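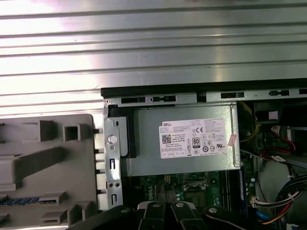 Unit 4: Reading a league table and a match report
Course notes, Introduction to Sports Writing
Updated 8/5/23

Bring the printed table from last session. If you missed it, copy the standings from the course folder before class. We will use the same made-up league throughout the unit so that everyone works from the same numbers.

1. What the columns mean

Most soccer tables use the same columns: played, won, drawn, lost, goals for, goals against, goal difference, points. A win is worth three points, a draw one, a loss none. Goal difference is goals for minus goals against, and it can be a negative number. Write the minus sign. Students leave it out every term and then place a team too high.

When two teams have the same points, check the competition rules before you write that one is ahead of the other. Many leagues go to goal difference first and then goals scored. Others look first at the results between the tied teams. In our league the order is goal difference, goals scored, head-to-head.

2. Games in hand

A team that has played fewer games than the team above it has games in hand. In the practice table, Umeck are 2 points behind Wuro with a game in hand. A win in that game would put them one point clear. It is fine to write that they "could go top with a win." Do not write that they are "effectively top." They have not played the game.

Watch for this in May especially, when postponed games are squeezed in and the played column is uneven for weeks.

3. The opening paragraph

A report on a finished match should give the score, both teams, and what the result changed. Try to do that in two sentences. The competition can wait for the second sentence if the reader already knows it from the page heading.

Weak: It was an exciting game at Celus Park, where both sets of fans were treated to a contest that had everything.

Better: Wuro beat Umeck 2-1 with a goal in the 92nd minute and moved to the top of the table. Umeck had led until midway through the second half.

The first version could be put on top of any match report. The second tells the reader who won, when, and what it meant.

4. Minutes and added time

Style varies here. Some outlets write 90+2, others write 92nd minute. In this course we use the second form in running text and the first in the list of scorers. A goal in added time at the end of the first half is written as "in first-half added time," to avoid confusion with a goal early in the second.

5. Attendance and other figures

Use the official attendance if there is one. The Celus Park figure in the practice packet is 1400, and you should give it as printed. If no figure was announced, leave it out. Guessing from the stands is not reporting.

Possession and shot counts belong in a report only if they help explain the result. One or two are enough. A paragraph made up of nothing but percentages will be cut by any editor.

6. Names and second references

Give a player's full name the first time and the last name after that. Copy accents from the team sheet exactly. The example in the packet is Kovačević, which has marks on both the c in the middle and the c at the end, and the two marks are different. If your keyboard does not have them, paste them in. Check the spelling again in your headline, where most of the errors turn up.

Clubs take a plural verb in British reports and often a singular one in American reports. Either is accepted in this course. Pick one and keep to it for the whole piece.

Exercise for next session

Using the scorer list and timeline in the packet, write a 4-paragraph report of the Wuro and Umeck match. Include the score, the late winner, the new league positions, and the attendance. Do not use quotes, as none are supplied. Then rewrite only the first paragraph for a reader who supports Umeck, keeping every fact the same.

Hand in both versions on one sheet, with your name at the top and the word count at the bottom.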